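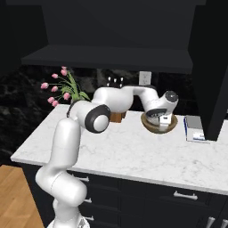 White robot arm over a wooden bowl on a marble countertop (computer render)

Beta readers wanted for a crime novel set in a small port town

Hi, I'm Daiane Quintana, and I've just finished the third draft of my second mystery (finally!). It's called Fisgate, and I'm looking for 6 readers who love detective fiction and aren't shy about telling a stranger where her plot falls apart.

The story first. Inspector Emanuel Bratu comes back to Kidport to bury his father and gets talked into looking at an old drowning at the fish auction. The local police closed that file in a week. The widow has been writing them letters ever since, and one of those letters has a detail in it that she shouldn't know. That's all you get from me! It's a slow burn, a little bleak, with some family comedy in the middle. There is violence but it mostly stays off the page. No animals get hurt, and yes, I've been asked.

The manuscript runs 234 pages, double-spaced. You'd get it as a PDF or a Word file, whichever you like, and you'd have until the end of May to read it. I'll send a short list of things I'm worried about (the timeline in the middle chapters, mainly, plus whether you guessed who did it and when), but please don't open it until you've finished the book.

You don't need to be a writer or an editor. I'd love at least 2 people who have worked on boats or in a harbor, and anybody who has been around a police department would be gold. If you read my first one, Forkbridge, great, but this is a new cast and you won't be lost.

I can't pay, sorry. You'll get a signed paperback when it comes out, your name in the acknowledgments if you want it there, and I'm happy to read up to 3 chapters of your own work in return.

To sign up, use the contact form on this site and put "Fisgate reader" in the subject line. Tell me the last mystery you couldn't put down and one you gave up on, and why. My friend Solange Bittencourt is helping me with the replies, so you may hear from her first.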